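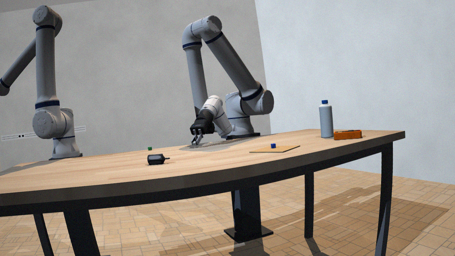
*The two-arm cell in sim, centre arm over the table. Blue cube on the board, green cube still out in the open.*

I spent most of February on the planning stack for the two-arm table, and I've had a few emails asking how the scene handling works now, so I'm writing it down while I still remember it.

The short version is that the planner used to know too much. When I first built the table in the simulator I let the planning code read object poses straight out of the physics engine. Every cube, the bottle, the case, all of it, exact to whatever a double will hold. It made for nice plans. It also meant that none of the code for dealing with a bad pose had ever been run, and when Meenakshi Khurana tried it against her camera pipeline it fell over on the first pick.

So the job was to put a proper layer in between. I called it Semville, after nothing in particular. It keeps the list of what's on the table, where each thing is believed to be, and how old that belief is. The planner asks Semville and isn't allowed to ask the simulator. I enforced that by moving the physics handle into a separate process, as I know what I'm like at eleven at night with a deadline.

## What goes in the planning scene

The fixed things are loaded once from a file: tabletop, legs, both walls, the white strip along the back wall, and the base of each arm. The tabletop gave me some trouble. Its front edge is curved, and I'd been using a plain box for collision, which stuck out past the real edge toward the right-hand end. The left arm kept refusing paths through air that had nothing in it. I swapped the box for a convex hull of the actual outline and that cleared up most of it. The hull is a bit heavier to check but I couldn't measure the difference over a full run.

The loose objects come in through Semville. The cubes are boxes. The bottle is a cylinder with a smaller cylinder on top for the neck and cap. The orange case is a single box padded to include the latch. The black rounded thing at the front of the table is the awkward one, as it's lumpy and has a bit poking out one side. I gave up fitting anything clever and wrapped it in a box with a margin. It's there as clutter, so the planner only has to avoid it.

The thin board is its own problem. If it's a collision object, then the cube resting on it is permanently in contact with an obstacle and every grasp gets rejected. If it isn't, the fingers will happily aim for a height inside it. I ended up adding it as a support surface, which is a separate type that allows contact with whatever is resting on top but still blocks the gripper. That took an afternoon to write and two days to get the attach and detach logic right. When the cube is lifted, the allowance has to be dropped once it's clear of the board and not before, otherwise the first few millimetres of the lift count as a collision and the whole motion is thrown out.

## Two arms, one planner

I went back and forth on whether to plan both arms together. Treating them as one big robot is cleaner on paper, but the search gets slow, and most of the time one arm is parked anyway. What I have now plans each arm separately and reserves the space it's going to sweep through, in time slices. The second arm has to plan around the reservation.

The reservation code is called Astollow and it's the part I'm least happy with. If the left arm is slow to start, its slices drift, and the centre arm ends up waiting on space that's already free. For now I release slices on measured joint position instead of on the clock. It works, but the two arms can still end up politely waiting on each other. There's a timeout at 10 seconds that cancels the lower-priority move and replans it. I'd like to get rid of that.

Elbows matter more than grippers here. Both arms carry their elbows high, and nearly every conflict I logged was link against link, well above the table. I'd spent ages tuning padding around the fingers when I should have been looking up.

## Perception noise

With the layer in place I could start feeding it rubbish on purpose. The noise model adds an offset and a small rotation to each pose, drops detections now and then, and delays everything by 200 milliseconds. I ran 358 pick attempts on the blue cube overnight on Wednesday and went through the failures over breakfast.

Most of them came from one thing. Semville was averaging rotations badly when a cube's estimated yaw flipped by a quarter turn. A cube looks the same every 90 degrees, so the detector is free to report any of the four, and averaging two different ones gives you an angle that's wrong for all of them. The gripper then came down on the corners. The fix is to fold the yaw into a single quarter before filtering. It's an old bug, and I've written it before at a different job.

The dropped detections were less trouble than I expected. If an object goes missing, Semville keeps it at its last pose and marks it stale. The planner will avoid a stale object but won't try to grasp it. An arm passing between the camera and the table hides things all the time, so this comes up on almost every run.

The bottle is still a nuisance. A small tilt in its estimated pose moves the cap a long way sideways, and the planner then swings the forearm wide to miss a bottle that's leaning over in its imagination. I've clamped the tilt to 2 degrees for anything tagged as upright. Meenakshi thinks that's a hack and wants the tag to come from perception. She's probably right, but the tag would be one more thing to go stale.

## Tooling

I also replaced the log viewer. The old one, Rastogi, plotted joint angles and that was it, so I'd sit there trying to picture an arm from six wiggly lines. The new one replays the scene with the believed poses drawn over the true ones, and I can scrub back to the moment a plan was rejected and see which pair of shapes caused it. I should've done it a year ago. The colours are ugly and it uses too much memory on long runs.

Still on the list: the handover from the left arm to the centre arm, a better shape for the black lump, and getting Astollow to explain itself in the logs when it cancels something. The message at the moment is "reservation expired" with no arm name on it. I'll fix that one first.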